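# Sending parish donations abroad for a rebuilding project: direct or through a charity?

**Kadri Navickas**

Our parish in Doststead has been collecting for a sister parish overseas whose school was damaged in the war there. We have $3,269 so far from two second collections and a supper. Our pastor wants it sent before the school term starts in September, and he has asked me to find out how.

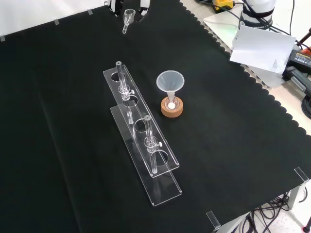
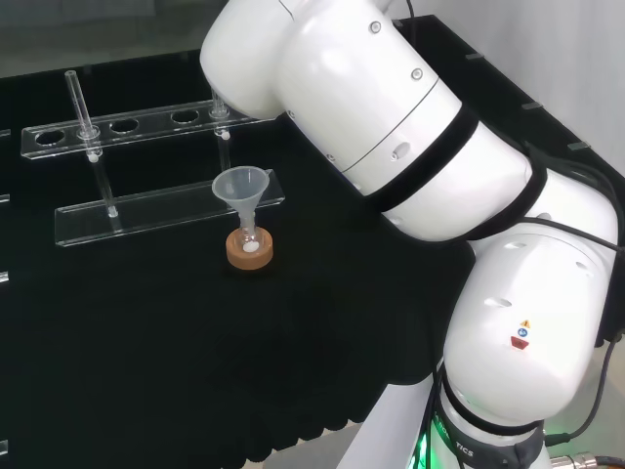 Clear rack on the black work surface, both photos.

The priest over there has emailed us his own bank details. He says the parish account has been frozen for months and that everyone sends to him personally. We have met him, he visited us once, and I don't doubt him. But our bank asked a lot of questions when I called, and one of our parishioners says we can't send to a private person at all. The other choice is a relief charity that already works in that city, but they would put the money in their general fund for the area and we couldn't say it goes to the school.

Has anyone here done this? Also, people want receipts for their taxes. Does it matter which way we send it?

---

**Patricio Villanueva**

We did this for four years with a parish in a similar spot, so I can tell you what worked for us.

Call your diocese first. Ask for the finance office or the missions office, whichever one picks up. Many dioceses will take the money from you, check the receiving side, and wire it on to the bishop's account over there with a note saying what it is for. The local bishop then passes it to the parish. It is slower. Our first one took nearly 95 days, and the later ones were faster once the names were on file.

I would not send it to the priest's personal account, even though you trust him. If he is moved to another parish or gets sick, the school may have no claim to it. It can also cause trouble for him with his own bank. And before anybody wires anything, phone him on a number you already had before that email. Email accounts get broken into, and "the usual account is frozen, use this one" is a very common way for parishes to lose money. It may well be true in his case, but call.

On receipts: in the US, a gift to your own parish is normally deductible if the parish controls how the money is used. A gift sent by a person straight to a foreign parish normally isn't. So people should make checks out to your parish, with the project on the memo line. Your diocese can tell you how they want the records kept. Some countries are under sanctions and the rules change, so ask them about that too and get the answer in writing.

What to keep:

- a letter from the priest saying what the money is for
- the wire confirmation
- a signed receipt from the other end
- a short report when the work is done, with bills if they have them

We sent $2,220 the first year and got back a one-page letter and copies of the roofing bills. That was enough for our diocese.

---

**Roksolana Bilyk**

Agree with calling the diocese. I would add that the charity is not a bad choice. We gave through one after our own contact stopped answering, and they let us mark it for "schools" in the region, just not for one school. Ask them again and ask for somebody in the programs department. The person who answers the donation line often only knows the general fund.

If you do go that way, tell the people who gave before you send it. They gave for a certain school and some will mind. We announced it after Mass two weeks in a row and offered the money back. Two families took it.

---

**Matvii Kobzar**

just carry it in cash when someone visits, that's what my uncle's parish did

---

**Patricio Villanueva**

Please don't do that. Over $10,000 has to be declared when you leave the US, and even with a smaller amount you have no record of where it went and the person carrying it is at risk.

---

**Kadri Navickas**

Thank you. I left a message with the diocese and they called back Tuesday. They have a form for it. I'm going to phone Father this weekend on the old number.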